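Old metal bin as toy storage: line it, paint it or leave it?

Olthorpe Swap & Fix Forum > Around the House > Kids' Stuff

pridholm_pete
Original poster
Picked up a deep gray metal bin at the Olthorpe flea market for 2 dollars. It is now where the play food lives, along with whatever else gets swept off the floor at bedtime. The inside is pretty beat up. The floor is rubbed down to bare metal in places and there are a couple of small holes in it. My wife says line it. My brother-in-law says paint it. I say it holds a carrot fine as it is.

Opinions please, I have a free evening and a bad back.

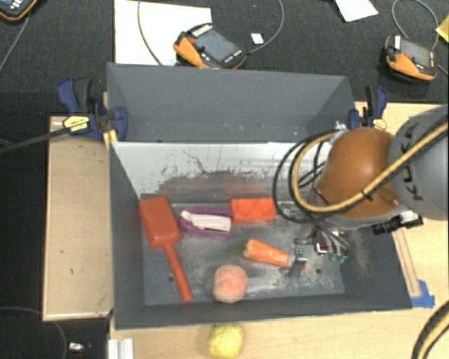
Re: Old metal bin as toy storage
gravelcake
Leave it. Those scratches took somebody years. You'd be painting over the only interesting thing about a bin.

My one question is the lemon. Is it in the collection or has it been voted out?

Re: Old metal bin as toy storage
pridholm_pete
The lemon is in the collection. The lemon has never once made it into the bin on the first try.

Re: Old metal bin as toy storage
Ozan Sönmez
I'm going to be the boring one. Run a bare hand over the floor and around both holes before any kid does. If anything catches, take fine sandpaper to it and wipe it out well. After that a felt liner is plenty. I cut mine from an old Cerelier blanket and it took 20 minutes, most of which was looking for the scissors.

Don't paint unless you know what's on there already. Paint on a bin floor gets hit with toy bricks all day and ends up in flakes on the peach.

Re: Old metal bin as toy storage
marmalade_jo
Disagree on the felt. Felt in a toy bin is a crumb museum. We had one for around 2 months and I found raisins in it that predated the liner. Get a rubber drawer mat, trim it, rinse it in the tub when it gets gross.

Also, you're mixing food and bricks? And that red scoop thing? We sort ours.

Re: Old metal bin as toy storage
gravelcake
jo, with love, how long does it stay sorted?

Re: Old metal bin as toy storage
marmalade_jo
Until breakfast. It's the principle.

Re: Old metal bin as toy storage
liepina_fan
Whichever liner you pick, cut holes in it to match the ones in the floor. I rinsed out a lined planter from Liepiņa once without doing that and carried a small pond through the living room.

Re: Old metal bin as toy storage
pridholm_pete
Did the hand test. One hole had a rough lip, so Ozan gets that round. Sanded it and went with jo's rubber mat, mostly on account of the raisins. No paint. My brother-in-law has taken it well — he's now telling me to paint the table.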